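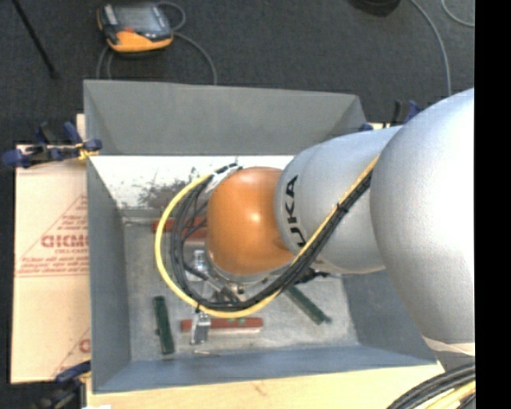
Bożena Kalinowski
Fiction contributor
2023-12-13

The year my aunt left me the boat, I owed the marina at Umgate 700 dollars and didn't own a life jacket. She'd called it Ogilvie, after a dog, and it smelled like the dog too.

"You could sell her," said Murray, who had the next slip over.

"To who?"

He looked at the boat for a while. Then he went below and made us both coffee, and that was all the advice I got that day.

So I moved in. It was June, and June makes you think you can live anywhere. I put my books in the sink cupboard (bad idea) and my sweaters under the bunk (worse), and at night I lay there listening to the ropes creak and feeling like a person in a song. Then it rained for nine days and I found out where every single leak was. I had pans on the floor, a mug on the pillow, and one soup bowl I had to empty at three in the morning or it went over onto my feet.

On the tenth day I was pulling up the wet carpet when I found the envelope. It was taped under the boards in a freezer bag, with my aunt's big slanting writing on the front - FOR THE ENGINE, LUDMILA, NOT FOR SHOES.

One thousand dollars! In twenties, mostly. I sat on the floor and laughed until Murray knocked on the hull to ask if I was all right.

I'd like to say I fixed the engine. I paid the marina, and with what was left I bought a secondhand pump, a box of sealant and a pair of red boots that I still wear. They're good boots. She would have yelled at me and then asked to try them on.

The engine didn't run until the next spring, when Murray got sick of looking at it and took it apart on my deck, swearing the whole time. We went out past the breakwater, the two of us, and I steered in my red boots while he held the bucket.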